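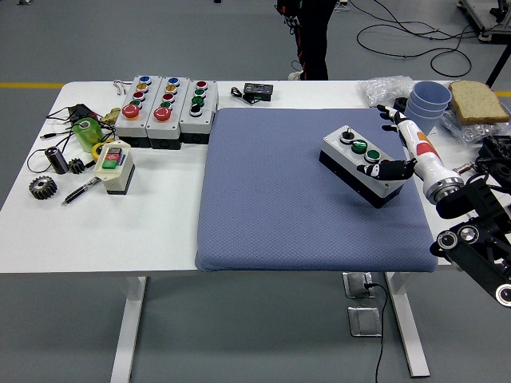

Photo: Conceição Sampaio

3 min read

Quick one this time, in the middle of jam season and my hands are sticky. Cornbread. So many of you wrote in after the April issue asking for the skillet version that I gave up answering one by one.

What you need: a cup and a half of cornmeal (medium grind, I use the Filto one in the paper bag), a cup of flour, a tablespoon of baking powder, a teaspoon of salt, two eggs, a cup and a quarter of buttermilk, six tablespoons of butter. Honey if you want it. I do two tablespoons, my mother-in-law does none and looks at me.

Soak the cornmeal in the buttermilk first. Twenty minutes, longer is fine. Skipped this for years and always got grit. Meanwhile skillet in the oven at 425, empty, let it get properly hot.

Melt the butter, brown it a little if your paying attention. Most goes in the batter, last spoonful saved for the pan. Eggs and honey into the cornmeal, then dry stuff, then butter. Stir till just mixed – lumps OK.

Butter in the hot skillet, swirl, batter in. Should sizzle at the edges. Bake 20 to 26 minutes. Mine took 22 in the old oven, closer to 26 in this one. Center should spring back. Leave it in the pan ten minutes before cutting or it crumbles all over.

Pan size: 9 inch. A 10 works, thinner, check early.

Add-ins people sent: scallions and sharp cheddar (very good), canned green chiles (drain them!!), fresh corn off the cob. Somebody does blueberries. Haven't tried.

Keeps two days wrapped, freezes up to a month. Stale bits go in a low oven till dry, then crumble over bean soup. Or fry slices in butter for breakfast, which is teh real reason I make a whole pan.

No buttermilk? Plain yogurt thinned with milk. Lemon juice in milk also does it, a bit less tang.

Next issue is pickled green beans, if the beans cooperate. Send me your cornbread arguments before then – sugar or no sugar, I'll print the good ones.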